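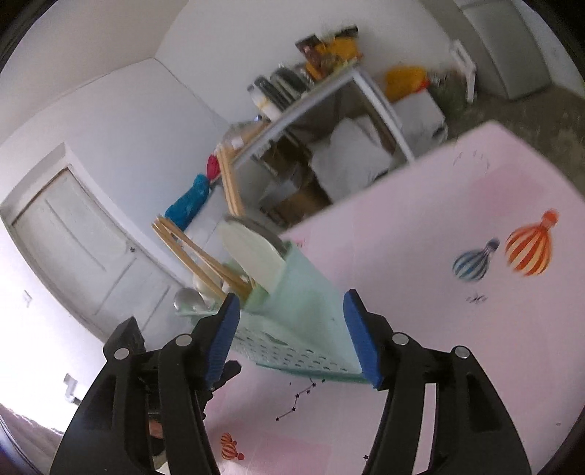 Page last changed: 30 May 2022

Skilura utensil caddy, mint green

The Skilura listing promises a caddy that will "transform your worktop". It's a plastic pot with holes in it. Chopsticks sit well enough, though they fan out and the big spoon leans whichever way it likes. I can't see what the star-shaped holes do that plain ones wouldn't.
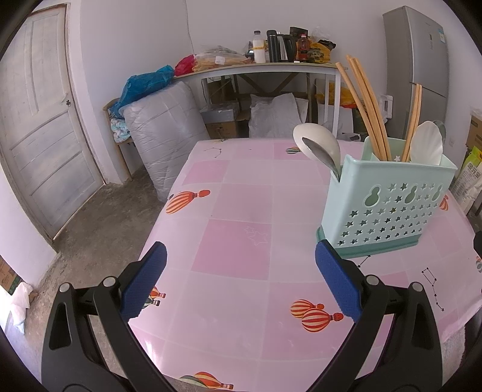
Photo: Raíssa Lacerda

The darker tray underneath is the one part I'd pay for. Whether it holds much water is another matter, and the seller wouldn't tell me. I bought 2 and would have been fine with one. Fair for chopsticks, doubtful for anything heavy.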